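Paper Strips and a Lidded Box: What Cutting Shape Does to Packing
Project report, materials and packaging module
10/23/20
By Olumide Obi

The question for this project came from a shipping exercise we did in May. We had packed small ceramic tiles for Halometti, a gift shop in Prerurville, using shredded paper from the office bin. Some of the tiles arrived chipped. The shop owner said the filler had gone flat on one side of each box and left the tiles sitting on bare plastic. I wanted to know if the way the paper is cut makes a difference, and if cutting by hand is worth the time for a small shop that does not own a shredder.

Materials

The paper was pink copy paper, standard weight, bought in one pack so that every batch would match. I used ordinary household scissors. The containers were plastic boxes with rounded ends and a hinged lid. I picked a lidded box on purpose. An open tray lets the paper rise as high as it wants, and a lid shows right away when there is too much in it.

I compared two kinds of filler. The first was short strips, cut straight across the narrow side of the sheet and then cut again. The second was long strips, cut the full length of the sheet and crumpled lightly in one hand before going in.

Cutting

Most guides tell you to cut on the table and then move the paper to the box. I tried this first and lost a lot of it to the floor. Short strips stick to sleeves and slide off the table when a door opens. After the first batch I changed the method and cut over the open box, with one hand holding the strip and the other working the scissors, so that the pieces dropped straight in. It is slower per cut, but there is no sweeping up and no second handling. It is also easier to see when the pile is deep enough.

Two things to watch when cutting this way. Keep the lid folded all the way back, because a half-open lid gets in the way of the wrist. And keep the strip near the rim, where the fingers stay clear of the blades.

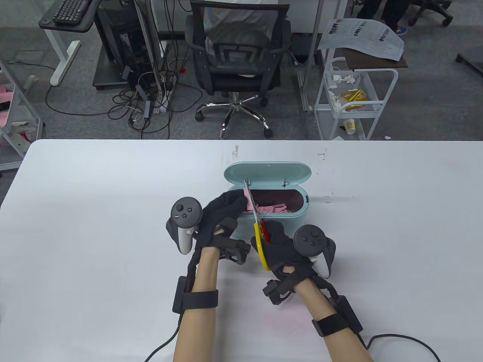
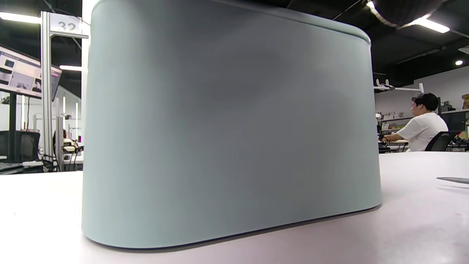
Both pictures show a rounded plastic box on the white table.

Can short paper strips be used again after a box has been opened?
They can be used again as long as they are shaken out first and topped up with fresh strips, since old ones lose some of their bend each time they are pressed.

Filling and closing

Each box was filled until the paper was level with the rim, then the item went in, then more paper on top. I closed the lid with one hand. If it took any real force I opened it again and took some out. Overfilling was the most common mistake I made. Paper that is packed too hard does not cushion anything, and it pushes on the hinge.

After closing, each box was turned over, turned back, and carried up and down the stairs for 13 minutes in a canvas bag. Then I opened it and checked where the tile had ended up.

Results

The long crumpled strips held the tile better. In most boxes the tile was still near the middle. With short strips the tile had usually worked its way down, and in a few boxes it touched the bottom. This matches what Halometti told us in May about the shredded paper, which was also short.

Short strips did have some good points. They filled the rounded ends of the box, where the long ones left gaps. They also looked neater on opening, and the shop cares about that. A mix worked well: short strips in the ends and along the bottom, long ones around the item. I did not have time to test the mix properly and would not want to put too much weight on it.

Cutting time was the main cost. A full session at the table took up to 60 minutes, including breaks, and my hand was sore after the longer ones. Scissors with a larger lower loop would help. Shin, the packing supplier the shop uses now, sells crinkled filler by the bag, and for a busy month that would make more sense than cutting by hand.

Problems with the test

The stairs are not a delivery truck. I used one type of box and one type of tile. A heavier item might give a different answer. I also got better at cutting as I went along, so the later batches were more even than the early ones, and the long strips were mostly done later.

Next steps

Flamesby, the stationery store near campus, has offered us offcuts in heavier paper. I would like to repeat the stair test with those, using the mixed fill and the same boxes.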